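Section 4. Setting up the dish rack and loading plates

The Karnska rack is a free-standing wire rack with curved slots that hold plates upright. It needs a flat surface and a little space on both sides for your hands. Read this section through before you load it for the first time.
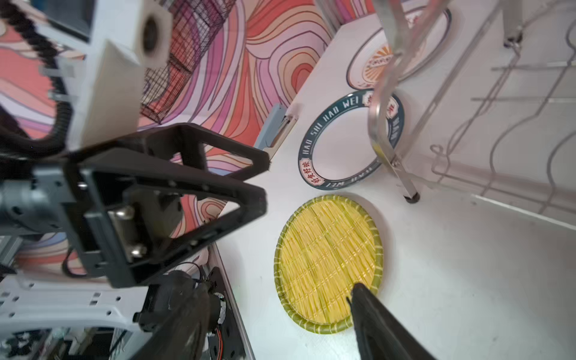
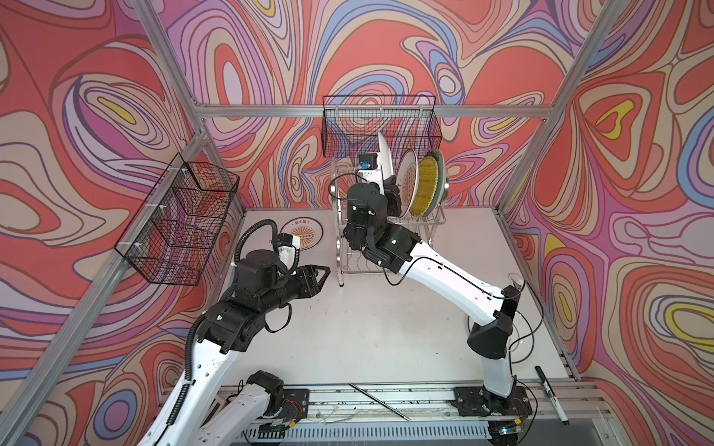
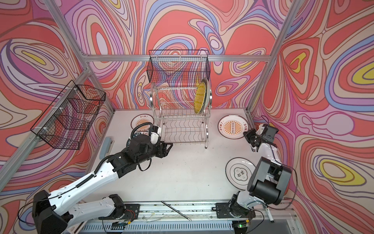 Fig. 4-1. Karnska rack on a white tabletop, with plates and a woven tray.

Placing the rack

1. Choose a level tabletop. Stand the rack near the back wall, with the slots facing you.
2. Press down lightly on each corner. If the rack rocks, turn it or move it to a flatter spot.
3. Check that the rubber feet are on. Replacement feet are part no. 1059 in the Orthorpe spare parts list.
4. If you use wire baskets nearby, hang them so that you can still lift a plate straight up and out.

Note: Leave 2 inches between the rack and any wall that could be marked by splashes.

Loading plates

1. Lay the plates flat on the table first and sort them by size. Keep the woven tray separate.
2. Hold the plate by its rim and lower it into a slot until it rests on the wires. Let go only when it stands without help.
3. Start at one end and work across. Large plates go in first — they are hard to fit between plates already in the rack.
4. Put light pieces, such as woven trays, at the end of the row. They can lean on a plate but should not carry the weight of one.

CAUTION: Do not force a thick plate into a slot. Bent wires will not grip properly and the rim may chip.

CAUTION: Never slide a loaded rack. Take the plates out, move the rack, and load it again.

Drying and care

Let washed plates stand for some 20 minutes before you put them away. Woven trays take longer; wipe them with a damp cloth and do not soak them.

Wipe the wires with a soft cloth and mild soap. Steel wool will scratch the finish. If a foot comes off, stop using the rack until it has been replaced.

For wall baskets and clips, see Section 5.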